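Questions I get asked a lot
Last updated 22/11/2025

I've been making my own sodas and fizzy drinks at home for about 10 years now, and my inbox tends to ask me the same stuff over and over. So I finally put it all on one page. If yours isn't here, write to me and I'll add it (eventually, I'm slow!).

Who are you, anyway?

I'm Gisela Garrido. I live in Randport with my brother Horacio, who drinks most of what I make and washes almost none of it up. I used to do page layouts at a little print shop, and I still make all my own labels, which is more fun than it should be. No training in food or chemistry whatsoever, I just read a lot and spilled a lot.

What's the easiest soda to start with?

Ginger syrup and sparkling water. Grate a big knob of fresh ginger, simmer it for ten minutes with equal parts sugar and water, let it sit until it's cool, strain it, done. Two spoonfuls in a tall glass and top it up with something fizzy. You can be drinking it this afternoon. Lemon is good in there too, but squeeze it in at the end, I think cooked lemon juice tastes flat.

Do I need a machine?

Nope. I made syrups for years with nothing but a saucepan and store-bought sparkling water. I did buy a carbonator in the end and I love it, but please don't buy one on day one. Make syrup for a month first. If you're still at it, then go shopping.

Which recipe gets the most mail?

Rhubarb, by a mile. I posted it one February when nothing else was growing and I've had 237 messages about it, most of them asking if frozen rhubarb works. Yes! It works great. It goes mushy faster, so pull it off the heat sooner, and don't squeeze the bag when you strain it or the syrup goes cloudy. (Cloudy still tastes fine. I'm just vain about it.)

Can I fizz up juice in my carbonator?

Check your manual, mine says water only. I believed I was smarter than the manual and spent an evening wiping apple juice off the kitchen ceiling. Fizz plain cold water, then add your syrup slowly down the side of the glass.

How long does syrup keep?

Mine gets two weeks in the fridge, tops, and the fresh fruit ones less than that. If it smells off, looks fuzzy, or fizzes when it has no business fizzing, pour it out. You can freeze it in ice cube trays, and that's what I do with the summer berries. Wian Chauke wrote in to say he drops the frozen cubes straight into sparkling water and I have stolen that idea completely.

What about real fermented soda, with a ginger bug?

I do make it, but I go carefully. Pressure builds up in a closed bottle and it builds up faster in a warm kitchen. Use bottles made for pressure, leave room at the top, and get them into the fridge as soon as they firm up. I keep one plastic bottle in every batch as my tester. When it's hard to squeeze, the whole lot goes in the cold. And never, ever use fancy square glass bottles. They look lovely, they're not built for it.

Can I reuse plastic drink bottles?
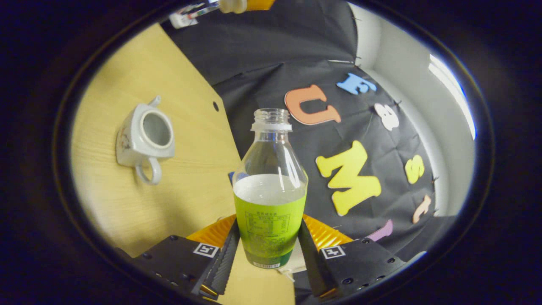

For plain syrup in the fridge, I do, for a little while. Rinse them right after you empty them, wash with warm soapy water (not boiling, they shrink and go wonky), and let them dry all the way with the caps off. Once one gets scratched up inside or hangs on to a smell, into the recycling it goes. And write the date on it! I use masking tape and a marker. Horacio once poured eight-week-old chili syrup on his pancakes, and we still talk about it.

How do I cut down on the sugar?

Use less syrup per glass before you start messing with the recipe. Sugar helps the syrup keep, so a low-sugar batch should be small and gone in a few days. A pinch of salt or a splash of vinegar also makes a weak soda taste like more. Brenda Barrientos has been pushing me to try cucumber with rice vinegar and no sugar at all. I was rude about it for ages and now I make it every week.

My soda goes flat right away. Why?

Usually it's warm. Get the water really cold, the syrup cold, the glass cold too if you can be bothered. Pour gently and stir once with a long spoon. Ice straight from the freezer can be all rough and frosty and knocks the bubbles out, so I give mine a quick rinse.

Do you sell your syrups?

Sorry, no. I'd have to rent a proper kitchen and do paperwork, and I'd stop enjoying it. I bring 8 bottles to the street fair each year and give them away, first come, first served.

Can I use your recipes on my own site?

Sure, just link back to me. If you change something and it comes out better, tell me what you did. I'm still hunting for a grapefruit one that isn't bitter.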